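Biris Handling Project
Progress report to the Honwood Fund, second reporting period
Date of report: 11/22/23

1. Status

Work packages 1 and 2 are on schedule. Work package 3 (transfer of recorded hand motion to the arm) started in August and is behind plan by 20 working days. The delay comes from a late delivery of cable assemblies and does not affect the end date of the grant.

The recorded set now holds 826 accepted demonstrations. Recordings with lost marker tracking are rejected at the review step and are not included in that figure.

2. Demonstration day

The demonstration required under the grant agreement was held at the Pluswood site. There were 22 visitors, most of them from packaging and laboratory supply firms. The program consisted of a short talk, a demonstration of tabletop handling with the instrumented glove, and a discussion of the Pintér grasp planner.

The handling session used small, light objects of the type named in the proposal. The operator wore a black glove and worked at the white table with the dark red tray.

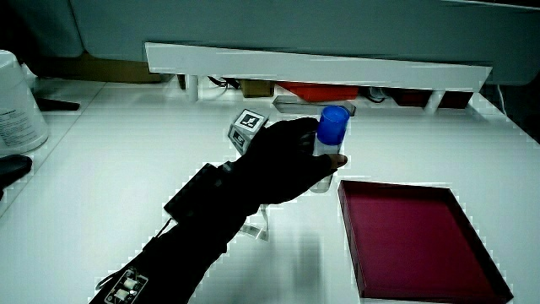
Gloved hand with the blue-capped tube

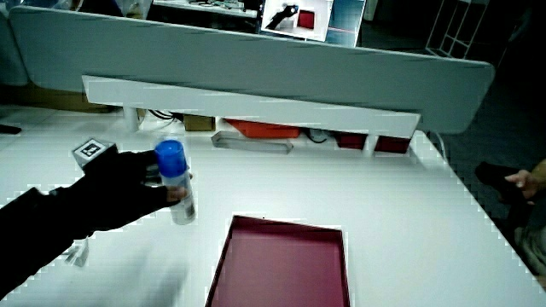
Gloved hand with the blue-capped spray can

Visitor questions were mainly about three points. The first was setup time for a new operator. Calibration is still done by hand, and we told visitors that a guided procedure is planned under work package 4. The second was the handling of transparent objects. Depth data on clear plastic remains poor, and grasp labels for these objects are checked manually before they are accepted. The third was licensing of the planner, which is outside the scope of this grant. Those inquiries were passed to Pintér.

Two firms asked to supply their own parts for a later trial. Both requests are under review. No costs for such trials have been charged to the project.

3. Deviations from plan

The talk ran over its slot and the planner discussion was shortened. Written answers to the open questions were sent to all visitors afterward.

4. Next period

- Complete the cable replacement and repeat the latency test
- Close the remaining delay in work package 3
- Issue the draft calibration procedure for internal review
- Submit the cost statement for the Pluswood event with the next claim

No change to the budget is requested.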